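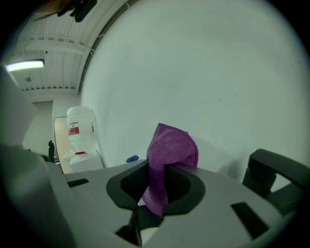
Review: Vivudetti microfiber cloths, 24 pack

I have been through a lot of dusting cloths in my life, and I come from a family that takes the subject more seriously than it probably deserves. My grandmother dusted with old undershirts, my mother swore by paper towels and vinegar, and I spent years grabbing whatever was cheapest at the checkout. So when my sister-in-law handed me two of these Vivudetti cloths in February and told me to throw out everything else under the sink, I nodded politely and did no such thing. By the end of the month I had ordered the whole pack!

I bought the purple ones. They come in a pale green too, and I'm sure that's lovely, but I wanted a color I could spot from across the room, because I am forever putting my cloth down and wandering off (the phone rings, the dog wants out, you know how it goes). A bright purple cloth on a beige couch is very hard to lose.

They're soft and a bit fuzzy, and they bunch up nicely in the hand, so you can push a corner down into the awkward spots, like the gap behind the faucet or the grooves on the arms of my office chair. I have a Warka desk fan with a grille that collects dust like it's being paid to, and a twisted end of the cloth gets between the bars better than the little brush that came with it. Dry, they pick up dust and dog hair. Slightly damp, they do a good job on the bathroom mirror, though I go over it again with a dry one or I see streaks when the morning sun hits.

The house was built in 1949 and has the original wood trim, with ledges everywhere, and I can get around the whole downstairs with two cloths before they need a rinse.

Now for the complaints. The first wash let go of a fair amount of dye. I ran mine with a white pillowcase, which was my own silly fault, and the pillowcase is now a sort of lilac. Wash them alone the first couple of times, and skip the fabric softener. They also grab onto rough skin, so if you have dry hands in winter you'll feel it, and I know some people can't stand that. And the packaging is one of those zip bags where the zip gives up the first day. I moved mine into an old Tamgate cookie tin.

The label says they're good for 300 washes. I can't speak to that yet, but the two I got first have been through the machine every Tuesday and the edges are still holding, with just one loose thread that I snipped off. I'd buy them again, and I've already put a few aside for my neighbor Mrs. Enriquez, who has been eyeing them.

Maricel Yap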